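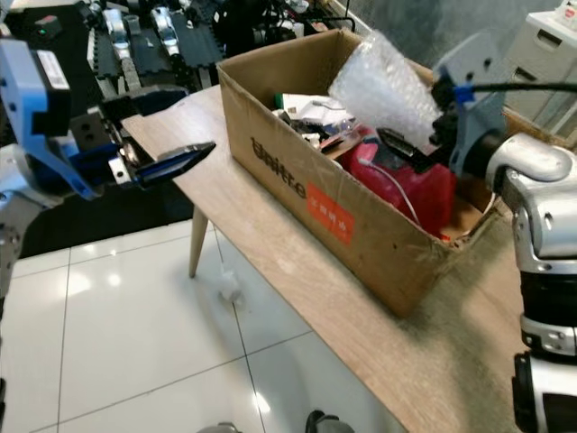
Re: Corrugated board left in unheated stores - weight limits

From: Solange Leclerc
To: packing-and-storage list
Date: 26th August

Gaspard Coste wrote:

> We are moving the spare parts stock out of the Riviere building and into
> the old dairy at Noleck, which has no heating and one extractor fan. Most
> of it is in single wall cartons, stacked five high on pallets. The supplier
> gives a crush figure for the carton and I had planned to divide by the
> weight of one full box and stop there. Is that good enough for a stay
> over winter, or do I need to derate it? If so, by how much?
>
> Gaspard

Gaspard,

No, it is not good enough. The supplier's figure will be from a short compression test on an empty, square, freshly made box in a conditioned room. Your boxes will be loaded for months, in damp air, and some of them will have been opened and taped up again. You need to take something off for each of those.

Start with time. Board creeps under a steady load. For a few months I would not plan on more than half of the test value, and I would want to be under that if the stock may stay past spring.

Then moisture. Board takes up water from the air and loses stiffness as it does so. In the Donitz store we ran a logger from October onwards and the readings near the outside wall were far worse than those by the door, so one reading in the middle of the building tells you very little. Put a logger low down behind the stacks.

Then stacking pattern. The corners carry most of the load. Column stacking, with corners directly over corners, keeps most of the strength. Interlocked layers are steadier to move but put the corners of one box over the weak middle of the panel below, and you can lose close to half. Overhang at the pallet edge is nearly as bad. If you must interlock, do it on the top layer only.

For a worked case, take a carton with a quoted value of 196 kg and a full weight of 13 kg. Five high, the bottom box carries four others, so 52 kg. Half of 196 for time is 98. Take off 40 per cent for damp and you have just under 59. That passes with a thin margin if the columns are true. Interlock them and it fails. I would go to four high, or change to double wall for the bottom layer.

Two smaller points. Check whether the quoted value is in kilograms or newtons - I have seen the two mixed on a single sheet. And do not count on the contents to help unless they are rigid and fill the box to the top. Loose mixed parts give no support and will bulge the side panels.

We went through 153 cartons after the last winter at Clorner. The failures were nearly all in bottom layers, on the side facing the wall, and most had a crease across a hand hole. If you can order without hand holes, do.

Solange

3 replies | 5 shares

Comments

pallet_rat
Does the 40 per cent include the tape letting go? Ours held its shape but the base flaps opened when lifted.

S. Leclerc
No, that is for the board only. Paper tape with a water-based glue is poor in damp. Use a plastic tape, and run it well past the edge on both ends.

Gaspard Coste
Thanks. The sheet was in newtons. Going to four high and leaving a gap at the wall. Will post the logger readings when I have some.

Back to top | Contact the list owner | Messages remain the copyright of their authors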